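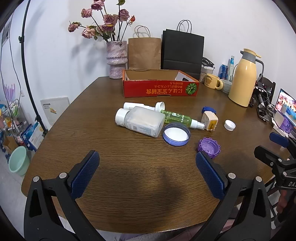
Pad change on the hand grippers at Fidbridge this morning. A few people asked how I do it, so I'm putting the whole thing in a thread.

We change the blue pads every 3000 grasps. The old rule was every 2000, but in March we looked at the used ones and they still had plenty of life in them. Both jaws get changed together, even if only one pad looks bad.

Old pad off first. Peel from the tip down toward the joint, slowly. If you start at the joint the glue stays on the finger and you'll be rubbing at it for half an hour.

Clean the bare finger with alcohol and a lint-free cloth, then leave it alone for ten minutes. I used to skip the wait. Samina Mughal had two pads slide on her the same afternoon and I stopped skipping it.

New pad goes on with the jaws wide open. Line up the bottom edge, then press up toward the tip with your thumb. We get ours from Reltex in sheets and cut them with a steel template. Write the batch on the log card before you throw out the backing paper.

While the jaws are open, check the joints. Wiggle each finger side to side. A little play at the tip is fine. If you can feel a click, the screw has backed out. Snug it up by hand with the short driver and try again. No power tools on these.

No oil on the joints either. It finds its way to the pads – ask me how I know. A dry brush gets the dust out.

Then the zero. Squeeze the grip all the way, hold, and read the width on the tablet. It should say zero with the new pads touching. If it doesn't, run the two-point routine: closed, then wide open. Do it twice. The first pass after a pad change is often a bit off.

Last step is real objects. I use caps, lids and small bottles on the round table. Round lids are a good check, as a crooked pad makes them turn when you lift. Pick up, hold, set down, next one.

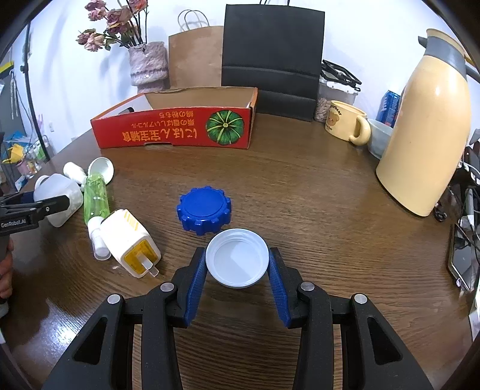 Quentin Leclerc: Do you run the zero before the object check or after? Ours drifts once the pads have been squeezed a few times.

Before, and then I look at it again after. New pads do settle. If it has moved I redo the closed point only and leave the open one.

Left one is at 534 grasps on its log card from last time, so that card gets closed and a new one started at zero. Yes, it was changed early. The right one was due and I do them as a pair.

Next look is at 300 grasps, just the edges of the pads for lifting. Spare screws are in the drawer under the tablet charger. Please put the short driver back there too.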